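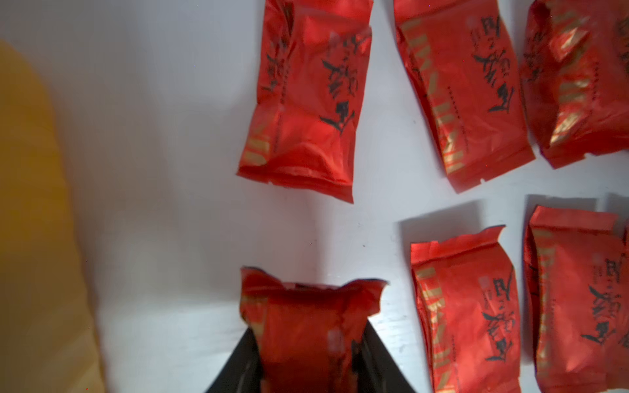 Comecei a arrumar a gaveta do chá hoje de manhã e acabei ficando nisso até o almoço. Vou deixar aqui o que fiz, porque umas pessoas me perguntaram como guardo os chás em saquinho de dose única.

Primeiro, o que são. Muito chá oolong vem assim: uma caixa ou lata com pacotinhos fechados a vácuo, cada um com a quantidade de uma sessão. O chá é enrolado em bolinhas e o pacote fica duro, parece uma pedrinha embrulhada.

Os meus costumam ter 8 gramas. Já comprei de 7 e de 5 também, depende do produtor. Se o pacote não diz, peso um e anoto.

O problema é que a caixa de papelão vai embora na mudança, ou amassa, ou eu jogo fora para ganhar espaço. Aí sobram os pacotinhos soltos na gaveta, e os vermelhos parecem todos iguais para quem não lê chinês, que é o meu caso.

Uso o tradutor do celular na embalagem. Com letra de imprensa funciona bem. Com caligrafia de pincel, daquelas bem soltas, erra quase sempre. Ontem ele me disse que um dos chás se chamava "porta do tio".

O que ajuda mais é o texto miúdo, quando tem. Com boa luz e o pacote esticado dá para o celular pegar alguma coisa. O plástico metalizado reflete muito, então eu viro até o brilho sair de cima das letras.

Quem me ensinou a separar antes de guardar foi a Nerys Ellis, que tinha uma lojinha de chá na mesma rua em que eu morava, a Nolodora. Ela espalhava tudo no balcão, agrupava por desenho e só depois mexia em pote. Faço igual até hoje.

Então o processo é esse: esvazio a gaveta inteira na mesa, junto os iguais, aperto cada um com os dedos. Pacote a vácuo bom é firme. Se está mole e o chá se mexe lá dentro, entrou ar.

Pacote com ar não é chá estragado. Só vai para a frente da fila. Abro, cheiro, e se estiver normal bebo nessa semana.

Dessa vez achei 3 moles. Um cheirava a armário, esse foi para o lixo. Os outros dois estavam bons.

Também olho as pontas, onde fica a solda. É ali que costuma abrir, principalmente se a gaveta é apertada e os pacotes ficam dobrados. O picote da borda é para rasgar com a mão, mas se ele for fundo demais já pega a solda.

Para guardar eu uso potes de tampa de pressão da Stullell, os baixos. Comprei quatro na promoção de setembro. Cabem 25 pacotinhos em cada um se eu deitar todos no mesmo sentido. Jogados de qualquer jeito cabem bem menos.

Tinha uma lata bonita da Kozłowski, dessas de biscoito, mas a tampa não veda. Ficou para os botões e a linha.

Em cada pote vai uma etiqueta com o nome do chá, onde comprei, o mês e o peso do pacote. Escrevo a lápis em fita crepe. A etiquetadora eu vendi, gastava mais tempo trocando o rolo do que etiquetando.

Se eu não consigo descobrir o nome, escrevo "vermelho, listra dourada" e pronto. Quando eu provar, completo.

Onde fica: armário fechado, longe do fogão e do café. O café é o pior vizinho. Mesmo com o pacote lacrado, prefiro não arriscar - o pote do café agora mora do outro lado da pia.

Geladeira eu só uso para oolong bem verde, pouco oxidado, e com o pacote intacto. Tem que deixar voltar à temperatura da cozinha antes de abrir, senão forma umidade na folha. Os tostados ficam no armário sem problema.

Perguntaram da validade. A data impressa nos meus é sempre bem folgada. O tostado eu já bebi com quase 9 meses além da data e estava normal. O verde perde o aroma antes disso, é melhor não esquecer no fundo.

Sobre o preparo, já que sempre aparece: um pacote de 8 g é muito para uma caneca. Ele é pensado para o bulezinho pequeno, com várias infusões curtas. Na caneca eu uso metade e fecho o resto com um prendedor.

Para as infusões curtas uso o gaiwan da Jilero, o branco simples. Água fervendo, passo uma água rápida para abrir as bolinhas e jogo fora. Depois uns segundos na primeira e vou aumentando. Quando fica fraco, deixo a última esquecida na mesa e bebo fria.

A embalagem vazia vai para o lixo comum aqui no meu bairro. Perguntei na coleta seletiva e não aceitam esse filme metalizado. Se na cidade de vocês aceitam, me digam como entregam.

Resultado do dia: dois potes cheios, um pela metade e a gaveta fechando de novo. Amanhã faço a prateleira dos temperos, que está pior.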